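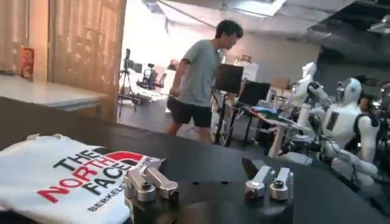
12 August 2019. Student folding project, bench log.

Goal for today: repeatable edge grasp on a T-shirt lying flat on the black table, then the first half fold. Task is the fixed one for the October round at Destus, so no changes to the garment set after this week.

Logger restarted at episode 466, old runs archived under Stonex. Last episode before shutdown is 811. Wrist stream checked at both ends of the block, no dropped frames. Joint log has one gap of 9 ms, left in.

Settings: left gripper closing speed cut by a third. Force limit unchanged. Approach height lowered until the fingertips brush the fabric before closing. With the old height the jaws shut on air whenever the hem was flat. Creased hems were never the problem.

Right arm still on the Sobczak calibration file. Offset in y persists after a re-home. Suspect the bracket, check torque on the bolts before touching the file again.

White cloth on the black top segments well at the default threshold. Large prints split the mask. Filling holes after thresholding fixes most of it, small detached islands remain near the collar. The Drostamus script has a size filter for these. Port it.

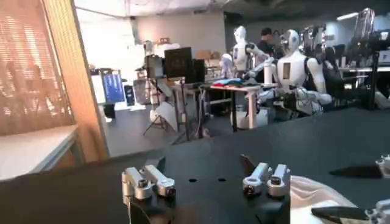 Comment added to the log by the evening group: the size filter also throws away sleeve tips when a sleeve is tucked under, so set it per garment and keep the raw mask.

Agreed. Raw masks now saved next to the filtered ones. Disk use goes up, 2867 files in the folder already.

Open:
- y offset, right arm
- hem detection on colored shirts, untested
- regrasp after a slip, currently aborts the episode
- fold line taken from the mask centroid, try shoulder points

Next session starts with the bolts.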